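Pushing tasks: how many demos before the policy stops stalling?

hirkex_bench
Posted Thursday, 09:12

We are collecting teleoperated pushing demos with a single rod on the wrist. Task set is language-conditioned: "push the red star away from the green star" and so on. 4,000 episodes so far at 47 per operator hour. The policy follows colour well and shape poorly, and it stalls when the pieces start close together. Current start layout has the six blocks in a column, grouped by colour, two shapes per colour. 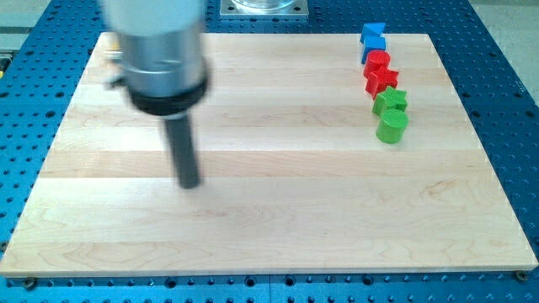
juline_k
Grouping by colour at reset is your shape problem. If the two reds always start side by side, colour alone gets the tip near enough and the loss barely notices the rest. Randomise the resets.

hirkex_bench
Resets are randomised in 2 of the 6 batches. The column is kept as a fixed start so that runs can be compared.

carrier47
Fine for evaluation, bad for training. Keep it out of the training split altogether.

juline_k
Disagree with that. Keep some of it – tight clusters are where it stalls, and you won't get enough of them from random placement. Shuffle the colour order instead.

carrier47
Then cap the share. Also check your frame rate. Fast free-space moves smear the tip, and we dropped those frames at Hiteck.

hirkex_bench
We keep them. Dropping frames broke the action timing. Will shuffle the order on the next batch and post the success rates per shape.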